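Breddale Workshop Notes: Kitchen Table Tips for People Who Write the Software

Most of us came to this from a desk, and I still remember how sure I was that clearing a table would be the easy one. I had a tidy little planner, a list of objects, and a bin. Then I met my first crumpled bag, and I have been humbler ever since! So pull up a chair, and take whatever is useful from what follows.

Start with the words in your label list. Ours once had "bag," "wrapper," "package" and "packet," and four good, patient people used them four different ways. We now label by how a thing wants to be picked up: soft and flat, soft and lumpy, stiff, springy. Steel wool goes under springy, along with sponges and the like.
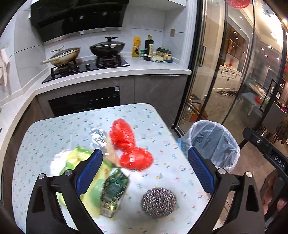

Next, let the planner choose its own order, but give it a gentle push toward whatever is on top. In Tutov (the planning tool we use, and a good-natured one once you know its moods) there is a setting called overlap cost. It ships at 9. We raised it to 40 in February and got far fewer grabs that dragged a second item along for the ride. If your table is mostly hard things like cups and jars, 20 is plenty.

Don't ask for a perfect outline of anything shiny or see-through. Foil throws off the depth reading and thin plastic is nearly as bad, so I let the perception step hand over a rough blob and a confidence score, and leave the rest to the controller. Close slowly, check the finger gap, and if it reads fully shut, open up and try again a little lower down.

Bins deserve their own paragraph, bless them. A liner folded over the rim moves every time something brushes it, so if you fit the opening once at the start of a run, your drop point will wander off. Fit it again before each drop, and set the release point well inside the rim.
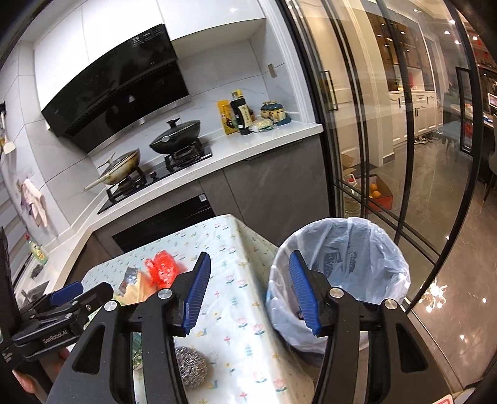 The table and the lined bin beside it, with the stove behind.

A word about tablecloths. Small printed flowers are lovely to live with and a real nuisance to a segmenter, which will happily offer you a tulip to pick up. Our fix was a plain height check: anything that doesn't stand up from the cloth gets dropped from the list before planning. Do keep an eye on flat scraps of paper, which can go out with the tulips.
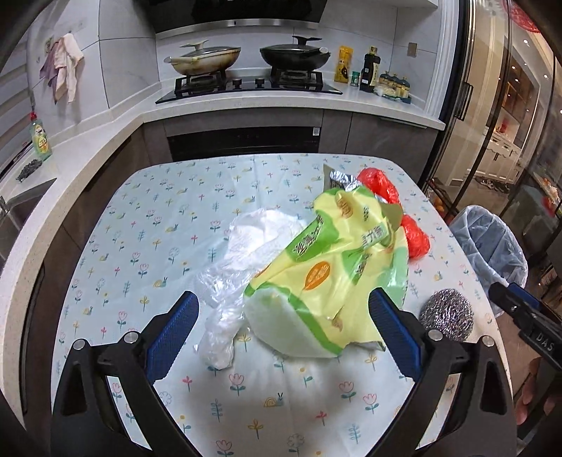 Keep your replay folder in order, too. Ours holds 2,106 clips, and we rerun the whole lot in Jollevska overnight whenever the grasp code changes. Name each clip for what went wrong in it, in plain words. "Bag stuck to finger" is a name you can find again when you're tired and it's nearly supper.

Last updated Mon 3 March. The next page covers drawers and cupboard doors.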